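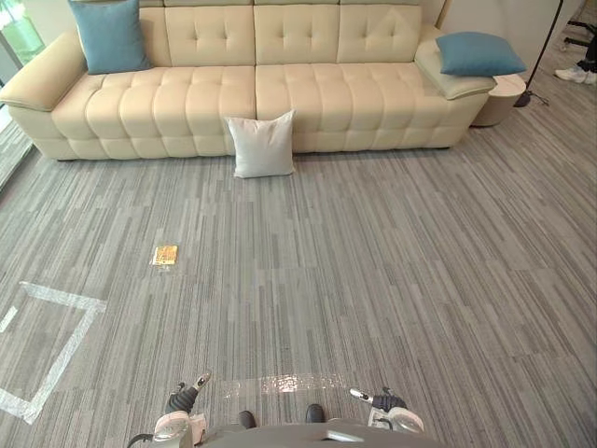

Haslam Recording Kit

By Lorraine Wainwright, June

Haslam is the kit we put together at Clustico for people who want to teach a two-armed robot household jobs and need a lot of good examples to do it. You guide the robot through a task, Haslam records every camera and every joint while you work, and at the end of the afternoon you have a stack of clean, labeled runs ready for training.

I have been using it all spring and I still get a kick out of how quickly a session gets going. Plug in, pick a task, press the pedal — you're recording. Press it again and the run is saved. If you fumble a grasp, a long press marks the run as a miss and keeps it in its own folder (keep those, they're useful later!).

Living room tidying is my favorite task set so far. Ours is a sofa, some throw pillows and a small item or two on the carpet, with white tape on the floor. A pillow on the carpet and a shiny little packet ask for completely different moves from the same pair of grippers, and you want plenty of both. Shift things a bit between runs. Change which pillow goes where. Record with daylight coming in the window and again after dark with the lamps on.

What comes in the kit

Head camera mount with a wide view that takes in both grippers
2 wrist camera brackets
Foot pedal with a long cable
Braltisis, our recording and labeling software
Printed task cards for 9 household tasks
Roll of floor tape

Braltisis plays back each run with the joint readings underneath, so you can trim the slow start and type a short label such as "pillow to sofa." Labels can be changed later in bulk, a lifesaver when two operators have been calling the same thing by different names. One drive holds 2000 runs at the standard setting. My best day so far is 191, with a long lunch in the middle.

The mount fits the Rirkora base without drilling. For other robots, send us the width of the head plate and we'll check it for you.

14 comments | 37 shares

Related items
Haslam spare pedal
Task cards: kitchen set
Braltisis labeling guide
Wrist bracket for narrow grippers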